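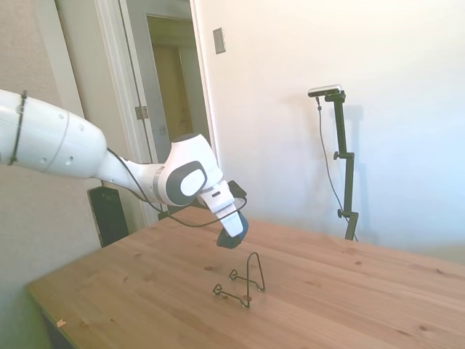

Black wire stand on the light wood table.

So I finished Escobedo last night, all 711 pages of it, and I'm a little wrecked! Rutilio Tapia's first two thrillers were fun, but this one got me. A salvage diver named Baltazar Zamudio comes home to Dotholm after 19 years and finds his own name on a grave. Great hook, right? The middle drags (way too much about the harbor court), and I guessed the sister's secret early -- but then chapter 41 happened and I had to put the book down and go walk the dog. Ok-hee Jin is borrowing my copy next, so no spoilers in the comments, please. I'm starting Poso tonight, only 450 pages.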